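工单 167:Bivside 后台导出的商品清单,中文全变成问号
提交人:Petronella Buthelezi
处理人:Ieuan Kemeys
优先级:高(提交人自选)/中(系统认为)
状态:已解决,待观察

问题描述
Plevwood 家居的商品目录在 Bivside 后台看着一切正常,导出成 CSV 再打开,中文品名全部变成一排问号。英文和数字安然无恙。供应商 Mavromatis 收到清单后回信,问“??????(??)”这一款有没有现货。我回复说很多。

周五之前要把正确的清单发过去。

处理记录

09:20 Ieuan
收到。先问三件老生常谈的事:用什么软件打开的,导出时选的什么编码,重启过没有。

09:34 Petronella
表格软件,双击打开。编码没选,界面上没有给我选。重启过,机器很高兴,问号还在。

09:51 Ieuan
请用纯文本编辑器打开同一个文件。如果看到的是“锟斤拷”一类的字,说明多半是读错或转错了编码,得再查一层;如果还是问号,说明字在写入文件那一刻就已经丢了,神仙难救,只能重新导出。

10:02 Petronella
还是问号。很整齐。

10:15 Ieuan
那就是导出端的事。查了任务日志,导出服务上个月从旧机器迁到 Iller 那台,新机器的默认区域设置是 POSIX,也就是说它认为世界上只有英文字母。遇到不认识的字,它不报错,换成问号,然后在日志里写“成功”。这种心态我很羡慕。

10:40 Mathias Haslinger
插一句,迁移文档第 6 步写了要设置区域。

10:41 Ieuan
第 6 步写的是“按需设置区域”。

10:43 Mathias Haslinger
对,按需。

11:05 Ieuan
已把导出服务的启动环境改成 UTF-8,重启服务。请 Petronella 再导一次,先别发给供应商。

11:22 Petronella
导了。问号没了,现在是“琛ｆ灦”。请问这算进步吗?

11:30 Ieuan
算。字还在,只是表格软件按本地编码去读 UTF-8 了。两个办法,任选:一是不要双击,用“从文本导入”,编码选 UTF-8;二是等我在文件开头加上 BOM,以后双击也能认。

13:10 Dale Gagnon
仓储这边也受影响,标签打印用的是同一份导出。上午打出来 11 张全是问号的标签,已经贴了 2 张。现在正在撕。

13:18 Ieuan
BOM 已加。Dale,打印程序如果把第一列的列名读错,多半是 BOM 闹的,告诉我。

13:47 Dale Gagnon
第一列列名读错了。

13:49 Ieuan
谢谢。给打印程序单开一份不带 BOM 的导出,路径已发你邮箱。

14:30 Petronella
表格里正常了。顺手抽查了“衣架”这一行,品名、颜色、货号都能读。 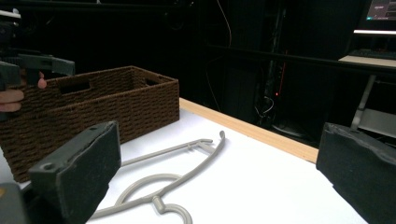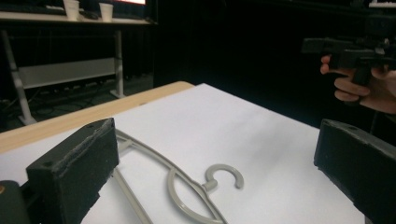

附件:衣架,浅灰色,塑料

解决方案
1. 导出服务启动环境固定为 UTF-8,不再继承系统默认值。
2. 面向表格软件的导出带 BOM,面向打印程序的不带。
3. 导出时遇到无法编码的字符直接报错退出,不许替换成问号再说成功。
4. 迁移文档第 6 步删去“按需”两个字,由 Mathias 修改。

遗留事项
Melquiades Quezada 反映,旧清单里有几条品名本来就带问号,例如“挂哪儿都行?”,是市场部起的名字。请勿批量替换。

15:12 Petronella
新清单已发 Mavromatis。对方问,之前那款问号还能不能订。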